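Search this site
Enter keywords
Go

About Bestano

Bestano tracks airline and hotel loyalty programs. We record how many points a flight or room costs, when that cost changes, and which transfer routes lead to it. The results go into a database that members can search, and into a weekly bulletin sent by email.

The company was started by Fotini Andreadis, who had spent her earlier career in airline revenue accounting. Her first version was a spreadsheet of award prices on three routes, kept for her own travel. Colleagues asked for copies, then for more routes. The spreadsheet became a database when it passed 900 rows and could no longer be sorted without errors.

What we cover

The database holds award prices for 300 city pairs in economy and business class. Each entry lists the program, the points required, the taxes and carrier charges in dollars, and the date of the last check. Prices are read directly from the program's own booking page. We do not use prices reported by members until they have been checked by staff.
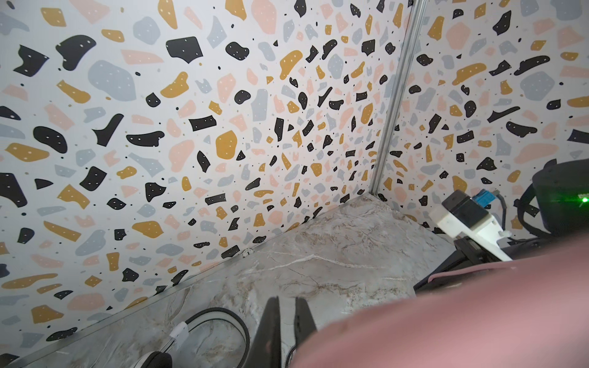
Entries that have not been checked in 60 days are marked as stale and drop to the bottom of search results. They stay in the database so that members can see past pricing. Dynamic pricing has made this harder – a single route may show several prices in one day – and for those programs we list the lowest and highest figures found during the check period.

Hotel coverage is narrower. We list standard rooms only, on weeknights and weekends, and exclude resort fees from the points cost. Fees are given in a separate column.

Tools

Forard is our transfer calculator. It takes a balance in one or more bank programs and returns the airline programs that can be reached, with the ratio and the usual transfer time. Transfers cannot normally be reversed, and Forard shows a notice to that effect before each result.

How we are paid

Bestano is funded by member subscriptions. We do not earn commission on credit cards and do not publish card applications. The bulletin carries no advertising.

Corrections

Errors can be reported through the form on any entry. Please include the route, travel date, cabin and the price shown to you. Corrected entries carry a note with the old figure.

Page last revised April 7, 2025.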